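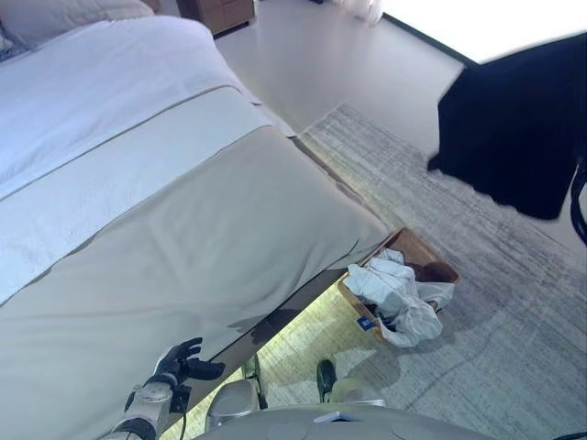 It will do the bed if you do the corners, Gonzalo Arrieta told me on my first morning with it, and after that he went down to see about the elevator.

I had been cleaning at the Wulham for nine years by then. The hotel has 74 rooms and I had made the bed in every one of them, most of them more times than I would want to add up. The machine was a Dalero. It came up from the loading dock in May and they gave it the fourth floor, and they gave me to it. The word on my schedule was "partner."

Gonzalo was head of housekeeping. He had a sheet of paper from the Dalero people with the chores listed down the left side and a column of boxes on the right. I was supposed to check a box when the machine finished a chore and leave it blank when it didn't. There was no box for almost.

I asked him what to do about almost.

"Write small," he said.

So I wrote small. Runner straight on one side. Picked up towel, put down towel, picked up towel. Took a guest's sweater for laundry, I took it back. The machine was slow but it wasn't stupid, or it was stupid in a way I had not met before. It could tell a shirt from a pillowcase faster than our summer hires. Then it would reach for the shirt and close its hand a little too soon, and stand there holding nothing, and start again.

I talked to it the first week. I'm not sure why. I talk to the vacuum too. I'd say "Come on, over here" and it would come over there, though it was coming anyway.

My sister wanted to know what it smelled like. She works at the shirt plant in Madcombe, where they have been promised machines since before her kids were born. I told her it didn't smell like anything. She said the ones they tried on her line could pick up a collar fine as long as a person laid the collar flat first, and once you have a person laying collars flat you may as well let her sew. They took those machines out again. There are still bolt holes in the floor.

"Is it going to get your job?" she said.

"It can't do a pillow."

"That isn't what I asked."

I said I didn't know. A room took me 28 minutes if the people had been decent. I timed the machine on the same room and gave up when it was my lunch. When I got back it had finished the duvet and was working on the runner, and I have to say the duvet was good. It was as flat as I do it. I ran my hand over it looking for something to complain about.

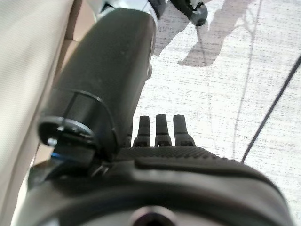 No hands, no hotel, Wannasri used to say when he was pushing the linen cart. He said it in the break room too, with his feet up, and he said it again when he heard about the fourth floor. He said they could build one that did taxes and they could build one that played the piano, and he would believe it when he saw one get a hair out of a drain.

He came up to watch on a slow afternoon. I had the machine on socks. People leave socks everywhere, under the bed and down between the mattress and the wall, and the machine had been asked to collect what was on the floor. Wannasri stood in the doorway and folded his arms.

It got one. It bent over and got one on the first try, between two fingers, and carried it to the basket and let go.

"Huh," Wannasri said.

It went back and could not find the other one. The other one was in plain view. He watched it look. After a while he walked over and nudged the sock with his toe, a few inches toward the machine, and it saw it then and picked it up.

"You're not supposed to help," I said.

"I didn't help. I moved my foot."

I left the box blank and then I checked it and then I didn't know what to do, so I drew a line through the whole row. Gonzalo asked me about that later. He asked me about all of my rows. He read them in his office with the door open and sometimes I could hear him laugh, and I didn't like it, although I had written some of those things hoping somebody would.

"You're hard on it," he said.

"I'm as hard on it as you were on me."

"I was never this hard on you. You wrote here that it has a bad attitude toward hangers."

"It does."

He turned to the last page. There was a place there for remarks and I had never put anything in it. He tapped it with his pen. He said the Dalero people were going to call, and they were going to ask him one thing, and it was whether we could run the fourth floor at night with nobody up there. He wanted to know what I would say.

I thought about it properly. I thought about the duvet. I thought about an old man in 410 who left his teeth on the nightstand in a tissue, and how I had known they were teeth without opening the tissue, and I couldn't have told you how I knew. Then I thought about my knees, and getting down on the floor for strangers' socks, and how I would give that part away today to anyone who wanted it.

"It can have the floor," I said. "I mean the things that are on the floor. And it can do the tops of beds. I'd want to be there for the rest."

"They'll say that isn't a yes."

"It isn't a no."

He wrote it down. I watched him write it and he got it right, word for word.
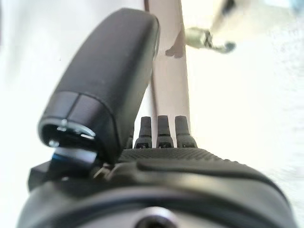 Close work, with a pole standing behind the hand.

The call was short. The Dalero people thanked Gonzalo for the notes and said they would like 6 more weeks, and could the notes be longer. The hotel said fine. I asked for another dollar an hour for writing and they gave me fifty cents.

We settled into it. I would go in first and take the tissues and the teeth, so to speak, and the phone chargers, and anything that looked like it mattered to somebody. I'd say "All right," and the machine would start on the near side. I did the bathroom with the door open so I could hear it. After a few weeks I could tell from the sound of the motors when it was about to drop something. I would say "Don't," from the tub, and some of the time it didn't.

My sister came by once to pick me up and I snuck her in by the service stairs. She stood by the window in 406 with her coat on. The machine was putting a pillow in a case. It had the corner in, and it was shaking the case down the way I do, a short shake and then a long one. I hadn't taught it that. I suppose it had been watching, or somebody in an office had been watching me through it.

It got the pillow two-thirds in and stuck.

"Pull from the bottom," my sister told it.

It shook the case again, short and long. The pillow didn't move. There was a $2 tip on the desk, and I put it in my apron and sat down on the luggage bench to wait. She looked at me.

"Aren't you going to do something?"

"I give it till a hundred," I said.

She counted with me for a while under her breath. Somewhere in the thirties she took off her coat.

Print this story
E-mail this story
Shared 100 times
6 comments

More fiction
The Night Clerk's Umbrella
Shirts, Madcombe
What We Kept in the Chest Freezer
A Ride Back from the Lake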